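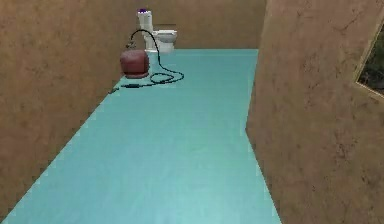 Simulated rooms, four grippers and a few doubts

We spent most of February trying out controllers and grippers in simulation before anyone would sign off on buying hardware. Apinya Suwannarat set up the rooms and I did the complaining. This page collects the bathroom part of the work, with notes on how each option did. If you came for a winner, you may leave annoyed.

The room

Turquoise floor, stucco walls, a toilet at the far end and a red canister with a black hose beside it. The long bare stretch of floor is generous to every controller we loaded. I have never been in a bathroom this easy to drive through, and I would not buy a mobile base on the strength of a run in it.

The hose

The task was to pick up the nozzle and leave the canister standing. A thin nozzle lying flat on the floor, close to a wall, is a fair test of a gripper. A simulated hose is a less fair one. Hongmei Cui stiffened ours twice during the month and the rankings moved both times, so please read the rest with that in mind.

The grippers

Flavside two-finger: The best of the four on the nozzle, at least with slim fingertips. With the default tips it kept meeting the floor before it met the nozzle. The sales sheet only talks about the default tips.

Gondby three-finger: Very good at round things, and it took the canister by its top without much fuss. On the nozzle the third finger was mostly in the way.

Belmonte soft gripper: I wanted to like this one. The trouble is that the soft contact model has so many settings that I could make it look brilliant or hopeless before lunch. No score from me until we have a real one on the bench.

Belmonte suction cup: Included for completeness. Fine on the flat of a tank lid, no use on a hose.

The controllers

We gave the Daresier controller 700 runs and our old in-house one 900, the extra being leftovers from an earlier round. Daresier planned smoother paths and stopped more politely near the walls. It also gave up sooner. Whether that counts as caution or failure depends on who writes the scoring script, and in our case that was me – so check my work.

Cameras

We tried 4 mounting heights. The low ones lost track of the hose wherever it crossed itself, and the high ones made the nozzle too small to be much use. The wrist camera helped on the final approach. None of them had to cope with steam, glare or a dirty lens, and I expect real bathrooms to supply all three.

What we would try next

A narrower room, a bath mat and a hose whose stiffness we have measured on a real one. Apinya has the first two half built.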